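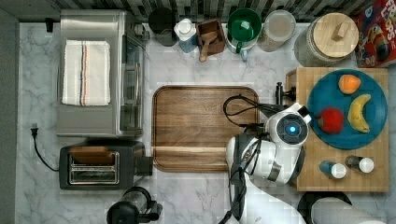

Rasby to Open Shared Rental Kitchens at Lollano House in April

ZILLARHOLM — Housing company Rasby will open 16 furnished apartments at Lollano House in April, the company said. The apartments are meant for people who need a place to live for one to six months, including hospital staff on short contracts and families whose homes are under repair.

Lollano House was built as an office building and stood empty before Rasby bought it. The company has added new plumbing, wiring and windows on all 3 floors. Each apartment comes with a bed, a desk and a stocked kitchen, so tenants can move in with a suitcase.

"People on short stays still want to cook their own dinner," said Nadja Zaugg, managing director of Rasby. "We spent a good part of the budget on kitchens, and we think tenants will use them every day."

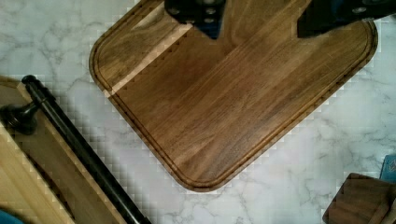
A walnut cutting board on the kitchen equipment list at Lollano House.

Rent includes heat, water and internet. Tenants pay for electricity by the month. Pets are allowed in the ground floor apartments — the upper floors will stay pet-free.

Rasby has received 171 inquiries and will give first choice to applicants who already work in Zillarholm. Leszek Żak, who manages rentals for the company, said applicants will hear back by email before the keys are handed out.

The building has a laundry room, a bike room and a small yard. Parking is on the street.

Rasby owns and rents out 406 apartments in the region. Questions about leases can be sent to the rental office, which is open until 4 p.m.

Media contact: Abbas Kordestani, Rasby press office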